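Parallel fingers or linkage fingers?

I have spent most of April swapping grippers on and off the same arm and I've had a ball doing it. My notes have reached the stage where I can't read my own writing, so I'm putting it all down while I can still remember which scribble goes with which finger.

First, the short background for anyone new. I do a bit of bench testing for Gutden, a small outfit in Jundenport that's trying to get an arm to tidy up ordinary living rooms. Bottles, remotes, cups, the odd sock. No factory line, no neat trays, just the stuff that ends up on a coffee table by nine o'clock at night. My part is the end of the arm. What should the fingers look like, how hard should they squeeze, and where does the camera go?

The two I've been going back and forth between are a plain parallel gripper (two flat pads on a rail, the Lawal one I wrote about over summer) and one with fingers that swing in on metal links. I went in fairly sure I'd prefer the parallel one. It's easy to think about. The pads close along a straight line, the centre stays the centre, and if you tell it to stop at a certain width it stops at that width. For cups standing up it's lovely. I did 100 picks on an upright plastic tumbler and missed 3, and two of those were my fault for bumping the stand.

Then I laid a bottle on its side and the fun started.

A bottle lying down on a smooth surface is such a good test. It rolls if you touch one side before the other, it squashes if you overdo the force, and the widest part of it sits well above the table, so the fingertips have to get down low without scraping. With the flat pads I kept clipping the tabletop or pinching too high, and the bottle would squirt out sideways like a wet bar of soap. The linkage fingers come in on an arc, so the tips drop as they close – annoying for planning, because your height changes with your opening, but once I'd written that into the approach they got underneath the curve beautifully. I may have cheered. The neighbours are used to it.

The catch is that you have to know your arc. I drew mine on graph paper first, then gave up and measured it properly, stepping the fingers closed a bit at a time and writing down the tip height at every step. It took a whole evening and it was worth every minute. If you try only one thing from this post, try that. The drawing from the supplier was close, but close still meant a scraped fingertip on my first go.

Squeeze force was the next rabbit hole. I'd been running the same setting for everything, which is lazy, and an empty drink bottle lets you know about it straight away with that horrible crackling noise. I've now got two settings, soft and firm, and a rule that starts soft and steps up only if the lift fails. Ifeanyi Usman, who looks after the software side, would like a smooth ramp in place of my two steps, and he's probably right. I'm holding out for one more round because two steps are so easy to debug.

Now, cameras! I started with one up on a tripod looking down over everything, and it gave me a lovely wide picture in which the gripper hid the object at exactly the moment I cared about. Moving to a small wrist camera fixed that and brought its own quirks. You get the fingers in view the whole time, which I've grown to love, as it means you can check tip position against what the controller thinks it's doing. You also get a big lump of gripper body taking up the bottom of your picture, and anything low and close can disappear behind it. My workaround is to stop short, take a look, then commit to the last stretch without expecting much new information. It feels a bit like reversing a trailer.

Shiny tabletops deserve a post of their own. Dark glass is the worst I've tried. The depth reading goes patchy, and the reflections of whatever is behind the table turn up as if they were things you could pick up. Tilting the wrist a little helped more than any setting I touched. So did leaving a lamp off. I had a go with a matte placemat too, and the detection came good immediately, but I can't go round putting placemats in people's houses, so that one stays on the bench as a comparison.

Controllers I've got less to say about. The old Estmont box handles the parallel gripper without complaint and was happy at 835 cycles when I stopped counting. It doesn't love the linkage fingers, mostly because I'm asking it to adjust height and opening at once and it would prefer to do them in turns. You can see the hesitation, a little hitch right before contact. Lowering the approach speed hides it. I'd like to get rid of it properly, and there's a newer firmware I haven't been brave enough to load.

Wear is looking fine so far, for what it's worth. I check the bolts on the links at the end of each long session with a hex key and a dab of paint pen across the heads, so any movement shows up at a glance. I'd like to get to around 2000 closes before I say anything firm about it.

Next up is a proper run on bottles with labels against bottles without. I have a hunch the label band gives the pads something to hold and gives the camera an edge to find, and I'd love to know which of those matters more. If you've tried it on your own setup, leave me a comment and tell me what fingers you were using.

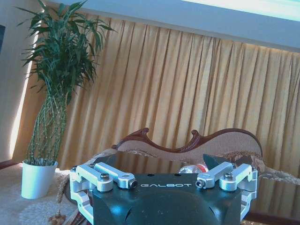
After that I want to have another crack at cups with handles. The handle always seems to point the wrong way for one finger or the other, and I've been putting it off since the tumbler went so well. I'll post the numbers once I've got a full set for both grippers.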